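Notebook, laundry corner and drinks shelf
January, entry 17

Started at 9.40. Two jobs on the list, the drum machine first and the shelf after.

Went over the drum with the Brulari cloths. The old ones left lint on the steel and I have thrown them out. Back wall first, then round the sides, then along each of the lifter ribs, where fluff collects at the foot. A soft brush for the vent mesh, no spray. Ran a fingertip along the ribs for burrs and found none. The dark ring round the opening shows every fingerprint, so I left it till last. 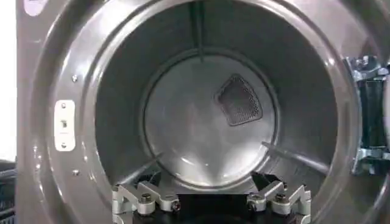 Cloths go back in the Tenura box when finished with, please, and not on top of the machine. The next check is due at 292 cycles. The counter sheet says 261, so there is time to order a spare door seal from Granström. I have asked for a price.

Shelf after lunch. We agreed to keep the drinks in rows by colour, one kind to a level: the dark bottles and cans on top, then amber, then red, with green under those. Pull each row forward to the edge when restocking and put new ones in at the back. The wire levels mark if bottles are dragged, so lift them. The Junard order came to 66 bottles and what didn't fit is in the store cupboard, bottom left.

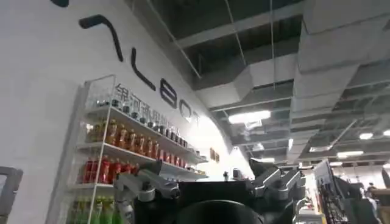
Entered by: laundry and shelf bench
Time: 16.20

Still to do: wipe the shelf uprights, copy the restocking order on to a card, find the short stepladder. The top level wants dusting behind the cans and I couldn't reach it from the floor. Seal price to be added when Granström reply.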